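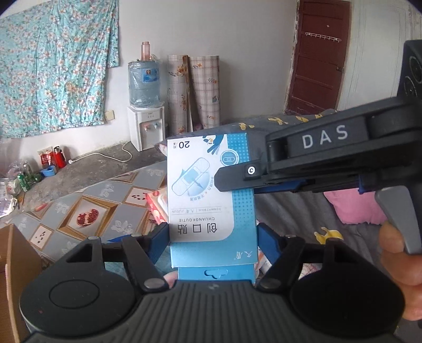 Will the club play its home games at Matos Park next season?

The club stays at the Dendimmont oval for now, and the move goes back to the members once there is a written offer to look at.

Club News > Gridiron > Minutes
April 7, 2023
By the Club Secretary

Print this page | E-mail this page

DENDIMMONT GRIDIRON CLUB
Minutes of the general meeting held in the clubrooms

Present: 27 members, as per the sign-in book. Two proxies were handed in, one of them unsigned and not accepted.

Apologies: as listed in the book. The under-19s coach sent a message to say he would be late and came in during item 3.

1. Previous minutes

The minutes of the January meeting were taken as read. A member asked that the words "strong support" in the section on Matos Park be changed to "some support", as he remembered the evening and would not have called it strong. Changed. Minutes accepted as amended.

2. Matters arising

The scoreboard has still not been fixed. The supplier says the part is on its way, as it said in January. Left on the list.

The visitors' bench was to be bolted down before the Hono game and was not. The grounds convenor will do it himself.

3. Proposed move to Matos Park

The president spoke to the proposal. Matos Park has synthetic turf, proper lights and marked hash lines, and we would not be sharing it with cricket. Its management has told us by phone that we could have the main field for all our home games and for training twice a week. The president thinks crowds would grow and that the better surface would help with recruiting.

The meeting asked what the crowd forecast was based on. It is based on what Hono drew in its first season there. It was pointed out that Hono had just won the league when it moved, had a junior program feeding into it and gave away tickets for most of that year. The president accepted that we have not won the league. He still thought some lift was likely.

Discussion on cost. The quoted hire is $300 a game. The oval costs us less than half of that, though we do our own line marking and the paint is not free. It was not clear whether the quote covers lights, change rooms or the canteen. The president understood that it did. He was asked who had told him so and said it was his impression from the call. Several members said they would like to read it on paper before voting on it.

The canteen is the real worry. At the oval we keep what we take. If Matos Park runs its own canteen, we lose the one part of game day that reliably makes money, and a bigger crowd would be buying its pies from someone else.

On the surface, the offensive line coach said linemen he has spoken to find synthetic turf hard on the knees and toes. The receivers' coach said his players would run on it tomorrow. Neither had anything firmer than that to offer. The oval is a bog by the middle of the season — all agreed on this — and last year's final home game was played with one end zone under water.

Moved that the club accept the Matos Park offer in principle. An amendment was put that there is no offer to accept until there is a document. Amendment carried, 21 votes to 6. The secretary is to write asking for full terms, with separate lines for lights, change rooms, canteen rights and what happens if a game is called off for lightning.

4. Helmet sensors

Evinent has offered the club a trial of its helmet sensors for one season, 10 units, no charge. The sensors record knocks to the head and send a reading to a tablet on the sideline.

The offer was read out. It says the sensors will "transform player welfare". The meeting asked how. The letter does not say what reading should bring a player off, who decides, or what the trainer is meant to do if the tablet says one thing and she thinks another. It also does not say what the trial costs in its second year.

The head trainer said she already takes a player off when she doesn't like the look of him and would go on doing that with or without a tablet. Her concern is a coach pointing at a low number and asking for his running back. The head coach said he would never do so. The trainer asked that her concern be recorded anyway.

There was also a question about who keeps the players' data. The form attached to the offer gives Evinent the use of it "for related purposes". A member who reads contracts for a living said that could mean anything. For junior players it would need a parent's signature at the least.

Agreed not to sign the form as it stands. The head trainer will write back with the meeting's questions. No sensors are to be fitted to any helmet in the meantime, including the sample that came with the letter. It was also noted that we should ask the helmet maker whether sticking something inside the shell affects the warranty.

5. Hono game

Hono has asked to bring the fixture forward to an afternoon kick-off. Its e-mail gives the reason as "fan experience". We suspect it has more to do with their bus. There was no strong objection, provided the officials are available and Hono confirms it in writing this time. Last season we changed our kick-off at their request and they arrived at the old time.

6. Playbook app

The quarterbacks would like the club to pay for a playbook app. The head coach is in favour. It was asked whether the players had read the printed playbook. Some had. Deferred until the head coach can say what it costs per player and whether it works on older phones.

7. General business

Mouthguards are to be worn at all contact sessions. This is already a rule.

Whoever has the second set of down markers is asked to bring it back to the shed.

A member asked if we could have a mascot. No mover.

8. Next meeting

To be called once Matos Park replies. If there is no reply before registrations close, the draw goes in with the oval as our home ground and the matter is dropped for the season.

Meeting closed.

Print this page | E-mail this page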